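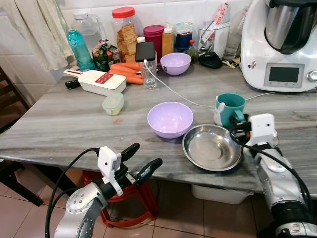
Fig. 1 - Marble counter with containers, utensils, dishes. Teal mug at right.

ECON 2 - Week 14 handout
Ownership, prices and stuff we keep
Notes: Haris Bangash (section leader Shagufta Tanoli)

Quick recap first. WTP = willingness to pay, the most a buyer would hand over. WTA = willingness to accept, the least a seller would take. Textbook says for a cheap everyday item these should be close. In practice sellers ask for more. Gap = endowment effect. Know both abbreviations, they will be on the final.

Why the gap? Main candidates:

Loss aversion. Giving up a thing counts as a loss, getting it counts as a gain, losses weigh more. Draw the kinked curve, label the reference point. Lots of you forgot the refrence point in the March problem set.

Transaction habits. People are used to starting high when they sell. Weaker story when the price is set at random, as haggling gets you nothing.

Attachment. Holding, using, having a usual place for it. Hard to seperate from loss aversion in the data, so don't claim you can.

Income effects - too small for a mug. Could matter for a house. One line in an essay is plenty.
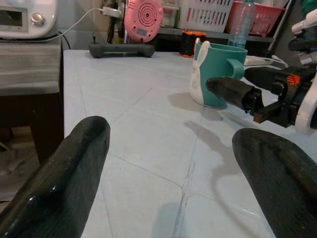 Fig. 2 - Mug, teal and white, on tiled tabletop.

Worked problem (from Talpur's section)
Seller will accept $6 or more. Buyer will pay up to $4. No trade. Now swap who starts with the mug, same two people, and suppose the first one will only pay $3. Still no trade! So the final allocation depends on who had it first. Compare with the Coase result from week 9 and say which assumption broke.

Part b. Same setup but with tokens that have a fixed cash value. Gap should mostly vanish. Explain in two sentences, not a page.

Kitchens are a decent place to think about all this. Most things on a counter or in a cupboard have a low resale price and a high "no, leave it" price. Old lids,

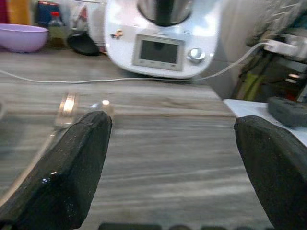

spare glasses, the second can opener. Ask what you would pay to get it back if it vanished tonight. Often zero. Ask what you'd sell it for and you get a number. Durrani calls this the cupboard test, fine to use the term in your essay but define it.

Reading: Fodor chapter, skip the appendix. Essay 500 words max, due by 5 pm, bring a paper copy. Diagrams don't count toward the limit - captions do.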